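Posted Thursday, April 10, 2025
By the Sondari Textile Reuse Group

3.2 Sorting and grading of donated denim

Garments came from two sources: the Brendex collection bins and the counter at the Vera resale shop. Both supply mixed household clothing, and denim was pulled out by hand on the day of arrival. We kept jeans, shorts and skirts. Jackets were left out of the study, as the heavier seams and metal buttons need a different cutting line.

Each garment was given a grade from 1 to 4. Grade 1 is fit for resale with no repair. Grade 2 needs a small repair such as a new button or a closed seam. Grade 3 is worn or discolored over a visible area but still has enough sound cloth for patchwork or bags. Grade 4 goes to fiber recovery.

Most disagreements between graders fell on the line between grades 2 and 3. Factory finishes are the main cause. Stonewashing, bleaching and frayed hems are sold as style, and a grader who reads them as wear will mark the garment down. We therefore asked graders to judge the cloth by touch at the seat, the inner thigh and the hem, and to note color separately. Color patches alone did not move a garment below grade 3 (Figure 3).

Belts raised a smaller problem. A belt left in the loops adds to the recorded weight, and leather cannot go into the fiber stream. Donors often leave them in – more so with shorts in August than with jeans in the colder months. Our rule was to take the belt out before weighing and log it as a separate item under accessories. Garments weighed with the belt still in place were put back in the queue and weighed again.

Grading was done in two rounds, with 11 days between them, so that graders would not recall their first marks. Where the two marks differed, the lower grade was used. This is a cautious choice – it will understate the share of clothing fit for resale.

Figure 3. Stonewashed denim shorts with faded patches on the legs, slightly frayed hems and a brown leather belt at the waist.
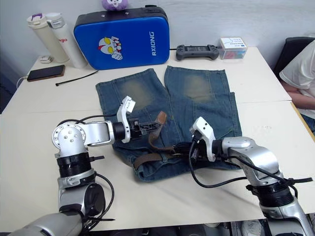 3.3 Weighing and moisture correction

All weights were taken on the same bench scale and corrected to a standard moisture content before the totals were worked out.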